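Fakidden Home Bar Forum > Punches, Batches and Big Groups

Thread: Batched drinks for a birthday, how much water do you add?

Posted by coupe_and_saucer – Saturday, February 24, 2024
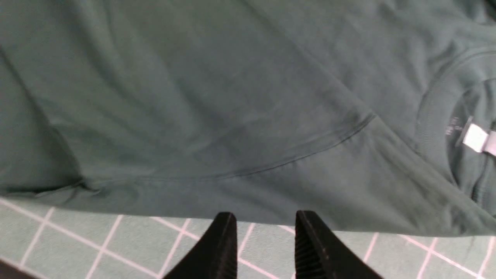 Dark green crew neck t-shirt.

I'm making drinks for my sister's birthday next month and I want to do one stirred drink ahead of time so I'm not stuck in the kitchen all night. There will be 11 of us. The plan is a Manhattan, mixed in the afternoon and kept in the freezer in two bottles. Rye, sweet vermouth, bitters, nothing unusual.

My question is the water. If I stir a single drink with ice I get some melt, and I understand the batch needs water to make up for that. I've seen people say 20 percent of the total and I've seen people say a third. Those are very different drinks. What do you all use?

Also, is there any reason not to put the bitters in ahead of time?

---

ryebread_mn

20 percent of the total before water. I've done it that way for years and had no complaints. So if you have a liter of rye, vermouth and bitters together, add 200 ml of water, stir, bottle it, freezer. Pour into cold glasses.

Use filtered water if your tap water tastes like a pool.

---

Mudassar Niazi

I would go higher than that. Stirring a Manhattan properly gets you closer to 25 percent, and when people try a freezer drink at 20 it comes across as hot and thick. The cold hides it for two sips and then it warms up in the glass.

Make one drink the normal way and weigh it. Put the rye and vermouth in the mixing glass on a scale, write the number down, stir with ice, strain into a second glass that you've already zeroed out. The difference is your water. Then scale up. It takes five minutes and you get the number for your own ice and your own stirring.

---

ryebread_mn

That's a lot of work for a birthday party. Most guests can't tell 20 from 25.

---

Mudassar Niazi

They can tell when they're on the second one.

---

pantry_door

Bitters: some people say they get stronger in a batch, so start with half of what the math says and taste. I did a batch of old fashioneds last October with the full amount and all I could taste was clove. Could have been the brand, I was using a bottle from a little shop in Namport that I haven't seen anywhere else.

For the water I go by 25 too.

---

coupe_and_saucer

Thanks, I do have a kitchen scale so I'll try the weighing method this weekend. Good to know about the bitters.

Follow-up. Will it freeze solid? My freezer runs pretty cold and I really don't want to find a cracked bottle.

---

ryebread_mn

No. Even with the water in it a Manhattan is strong enough that it'll just get a little syrupy in a home freezer. Leave some space at the top of the bottle anyway. Where people get in trouble is with lime drinks or wine drinks, those will turn to slush or worse.

---

old_tom_kowalczyk

I'm going to disagree with the freezer part altogether. Vermouth loses a lot when it's that cold. You end up with cold rye and some sugar. I keep my batches in the fridge, 40 degrees or a bit under, and then give each pour a quick stir over ice. If you do that you cut the water in the batch down to 10 percent and let the ice do the rest.

Yes I know the name is Kowalczyk and I've been told there's a Kowalczyk cherry brandy. No relation, please stop messaging me for coupons.

---

pantry_door

But then coupe is back in the kitchen stirring, and that was the thing they wanted to avoid.

---

old_tom_kowalczyk

Ten seconds a drink. Set up a bucket of ice on the table and people can do their own.

---

Mudassar Niazi

I half agree with Tom. Straight from the freezer it's muted. What I do is move the bottle to the fridge 20 minutes before people arrive and chill the glasses instead. You get more of the vermouth and it's still plenty cold. No ice needed.

---

jidby_fan51

What are you doing for people who don't drink whiskey? I always have this problem. Last time I put out a pitcher of Jidby ginger soda with lime and sliced cucumber and it was gone before the cocktails were. You can put a bottle of gin next to it and let people decide.

---

coupe_and_saucer

Good point, two of them don't drink at all and one hates whiskey. I'll do a pitcher of something. Does the ginger soda go flat fast?

---

jidby_fan51

Pretty fast. Keep the lime and cucumber in the pitcher and only pour in the soda when someone wants a glass.

---

coupe_and_saucer

Update on the weighing. I started with 90 grams of rye and vermouth and ended with 113 after stirring, so 23 grams of water. That puts me just over 25 percent. I tried it again with the cracked ice from the fridge door and got 29 grams, so the ice matters more than I thought.

I'm going with 25, half the bitters, and moving the bottles to the fridge before people come over. The pitcher will be ginger and cucumber.

---

ryebread_mn

Fine, but make a small glass at 20 and taste them next to each other. I still say it's the better drink.

---

old_tom_kowalczyk

Don't forget the cherries. Take them out of the fridge early too, a cold cherry has no flavor.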